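Ticket 951 - Currency feed: daily rate for EUR/USD stored upside down
Status: Closed
Opened by: Lina Mahasneh, Treasury
Assigned to: Umesh Garg
Product: Dumater rates module

Problem
The month-end revaluation preview shows our euro receivables far too low. The dollar looks stronger than the euro on screen, and it is not. Yen and pound balances look fine. I have stopped the hedging report until this is sorted out.

Log

Umesh Garg
Checked the rate table. The euro line for 2019-12-20 holds dollars-to-euro where it should hold euro-to-dollars. The day before is correct. Yen is quoted per 100 units and came through as expected.

Lina Mahasneh
Did the Hilteck feed change? We had a notice from them in August about new column headers, but I thought that was put off.

Umesh Garg
Asked Fouad Twal to pull the raw file. Headers are new as of this morning. "Base" and "Quote" have swapped places. Our import reads by position, so it took the wrong one. Yen and pound go through the older Cherkaoui file and were not touched.

Fouad Twal
Raw file attached to the ticket. I reloaded it on the test server and got the same wrong rate, so it can be repeated.

Umesh Garg
Changed the import to read by header name. Test load is good. Two forward contracts for the Jastthorpe office were valued with the bad rate and need to be run again - Somtochukwu Garba has the list.

Somtochukwu Garba
Both contracts rerun. Values agree with the bank's sheet to the cent.

Lina Mahasneh
Preview is right now. Hedging report is back on. OK to close.

Steps if it happens again
1. Stop the hedging report before anything else.
2. Compare the stored rate with the raw file, and look at the header row.
3. Reload the day's file on the test server, then on live.
4. Rerun any forwards valued since the bad load and tell Filippos Vlachopoulos in Accounting.
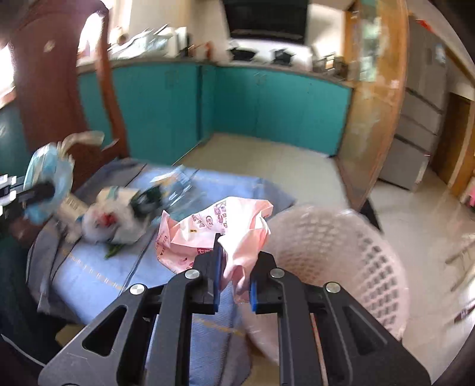
Related tickets
None open.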